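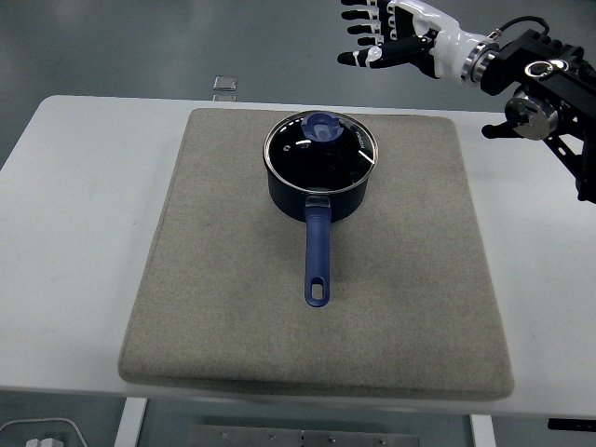
Jernari 세트리스트 자료에 공연 음원도 들어 있습니까?

음원은 들어 있지 않으며, 배포본은 공연별 연주 순서와 곡 정보, 출처 기록을 담은 텍스트 파일로만 구성됩니다.

개요

Jernari는 록과 메탈 밴드의 공연 세트리스트를 동일한 형식으로 정리한 데이터셋이다. 클럽 공연과 야외 페스티벌 무대를 모두 다루며, 밴드 75팀의 공연 거의 700건을 수록한다. 공연장은 Banitz와 Plonville 두 도시의 일곱 곳이다. 페스티벌 기록은 Mendoza 무대에서 나온 것만 포함한다. Mendoza는 Plonville 외곽에서 여름마다 열리는 야외 행사의 보조 무대 이름이며, 위의 일곱 곳 가운데 하나로 센다.

원래 목적은 신곡이 음반 발매 전에 무대에서 먼저 연주되는 경우를 추적하는 것이었다. 그래서 각 곡 항목에는 연주 당시의 발매 상태를 적는 필드가 있고, 같은 곡이 가제로 연주되다가 나중에 다른 제목으로 발매된 경우 두 제목을 함께 보존한다.

파일 구성

shows.tsv
공연 한 건당 한 행. 공연 식별자, 밴드 식별자, 공연장 코드, 날짜, 무대 구분, 출연 순서가 들어 있다.

songs.tsv
연주곡 한 건당 한 행. 공연 식별자로 shows.tsv와 연결한다. 같은 공연에서 같은 곡이 두 번 연주되면 행도 두 개다.

bands.tsv
밴드 식별자, 표기명, 활동 지역, 이전 이름. 활동 중 이름을 바꾼 밴드는 식별자를 하나만 쓴다. 구성원 명단은 수록하지 않는다.

sources.tsv
각 공연 기록의 출처 종류와 확인 상태.

모든 파일은 UTF-8, 탭 구분이며 첫 행이 필드 이름이다. 줄바꿈은 LF로 통일했다. 값 안에 탭이 들어가는 경우는 없고, 따옴표는 이스케이프 없이 그대로 둔다. 스프레드시트 프로그램에서 바로 열면 날짜와 비슷한 곡 제목이 자동 변환되므로 해당 열을 텍스트로 지정해서 불러와야 한다.

songs.tsv 필드

show_id: 공연 식별자. 문자열.
position: 연주 순서. 앙코르에서도 번호를 이어서 매긴다.
title_raw: 출처에 적힌 제목 그대로. 오탈자를 고치지 않는다.
title_norm: 정규화한 제목. 발매된 곡이면 최초 발매반의 표기를 따른다.
release_state: released, unreleased, unknown 중 하나. 공연 날짜를 기준으로 판정한다.
cover: 다른 음악가의 곡이면 true. 구성원이 이전에 속했던 밴드의 곡도 true로 처리한다.
encore: 앙코르 구간이면 true.
partial: 도입부만 연주하거나 다른 곡에 붙여 일부만 연주한 경우 true.
note: 자유 기술. 비어 있을 수 있다.

판정 규칙

녹음된 입장 음악은 곡으로 세지 않는다. 밴드가 무대에서 직접 연주한 인트로는 제목이 있을 때만 수록하며, 제목이 없으면 다음 곡의 note에 적는다. 드럼 솔로와 기타 솔로도 같은 기준을 따른다.

메들리는 구성곡마다 한 행씩 만들고 모두 partial을 true로 둔다. 구성곡을 확인하지 못한 메들리는 한 행으로 넣고 title_norm을 비운다.

라디오나 웹에서 먼저 공개된 곡은 정식 음반이 나오기 전이라도 released로 본다. 이 경우 note에 "방송 선공개"라고 적는다. 방송에서 일부만 들려준 곡은 unreleased로 남긴다. 공개일과 공연일이 같은 날이면 unknown이다. 시각까지 대조할 수 있는 출처가 드물어 이 규칙을 일괄 적용했다.

무대에 붙은 종이 세트리스트와 실제 연주가 다른 경우에는 실제 연주를 따른다. 종이에만 있고 연주되지 않은 곡은 songs.tsv에 넣지 않으며, 확인된 경우에 한해 shows.tsv의 omitted 필드에 제목을 나열한다.

출처와 확인

출처는 공연장 보관 기록, 관객이 작성한 목록, 밴드가 공개한 목록의 세 종류다. sources.tsv의 kind 필드에 각각 venue, audience, band로 표시한다. 한 공연에 출처가 여럿이면 모두 적고, 값이 충돌할 때 채택한 쪽의 adopted를 true로 둔다.

전체 공연 가운데 70건은 두 사람이 독립적으로 입력한 뒤 대조했다. 나머지는 한 사람이 입력하고 형식 검사만 거쳤다. 이중 입력분은 checked 필드가 double, 그 밖의 것은 single이다. 이중 입력에서 가장 흔한 불일치는 partial 판정이었고, 다음은 앙코르 시작 위치였다. 제목 불일치는 대부분 띄어쓰기와 대소문자 문제여서 정규화 단계에서 해소되었다.

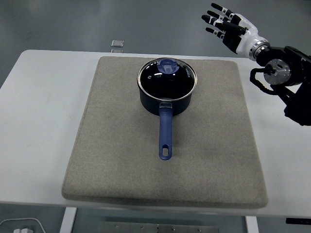
Plonville, 2024년 7월 13일 토요일

현재 배포본의 변경 사항은 다음과 같다.

Mendoza 무대의 출연 순서를 주최 측이 공개한 시간표에 맞춰 다시 정렬했다. 이전 배포본에서는 우천으로 순서가 바뀐 날의 기록이 원래 시간표대로 남아 있었다. 해당 공연의 show_id는 바꾸지 않았다.

Banitz 소재 클럽 한 곳의 공연장 코드를 통합했다. 위층과 아래층 무대에 서로 다른 코드를 쓰던 것을 하나로 합치고, 층 구분은 stage 필드로 옮겼다. 예전 코드로 필터를 작성한 스크립트는 수정이 필요하다.

가제 처리 방식을 바꾸었다. 이전에는 발매 제목이 확인되면 title_raw까지 덮어썼으나, 이제 title_raw는 어떤 경우에도 수정하지 않는다. 덮어쓴 값은 입력 원본에서 복구했다. 원본이 남아 있지 않은 행은 note에 "원표기 유실"로 표시했다.

cover 필드의 빈 값을 없앴다. 원곡을 확인하지 못한 행은 false가 아니라 unknown으로 채웠으므로, 이 필드를 불리언으로 읽는 코드는 오류를 낸다.

알려진 한계

공연장 분포가 고르지 않다. Plonville의 기록이 Banitz보다 촘촘하고, 평일 공연은 두 도시 모두 주말보다 누락이 많다. 밴드별 공연 빈도를 비교하는 용도로는 적합하지 않다.

첫 번째로 출연한 밴드의 세트리스트는 관객 작성 목록에 의존하는 비율이 높다. 도입부 한두 곡이 빠진 채 기록된 사례가 있으며, 의심되는 경우 shows.tsv의 complete를 false로 두었다. 다만 complete가 true라고 해서 누락이 없다고 보장하지는 않는다.

연주 시간은 수록하지 않는다. 초기 기록에 일부 있었으나 측정 기준이 입력자마다 달라 제외했다. 튜닝, 장비, 관객 수도 범위 밖이다.

곡 제목은 언어를 통일하지 않았다. 한 밴드가 같은 곡을 두 언어의 제목으로 발매한 경우 먼저 나온 쪽을 title_norm으로 삼고, 다른 쪽은 note에 적는다.

권장 사용법

첫 연주 시점을 구할 때는 title_norm과 밴드 식별자를 함께 묶고 partial이 false인 행만 남긴다. 제목만으로 묶으면 동명의 다른 곡이 섞인다. 커버곡을 포함해 분석하려면 cover 값별로 결과를 따로 낸다.

release_state는 공연 날짜 기준의 값이므로 현재의 발매 여부로 해석해서는 안 된다. 이후에 발매된 곡도 공연 당시 미발매였다면 unreleased로 남아 있다.

이용 조건과 정정

비영리 목적의 이용, 복제, 수정이 가능하며 배포 시 Jernari라는 이름과 배포본 날짜를 표기해야 한다. 가사, 음원, 포스터 이미지는 포함되어 있지 않고, 이 조건이 그런 자료의 이용을 허락하는 것도 아니다.

정정 요청에는 show_id, 수정할 필드, 제안하는 값, 근거를 적는다. 근거가 기억뿐인 경우에도 접수하지만 adopted 값은 바꾸지 않고 출처 행만 추가한다. 접수된 정정은 11월 배포본에 반영할 예정이다. 그때까지 songs.tsv의 필드 이름과 순서는 변경하지 않는다.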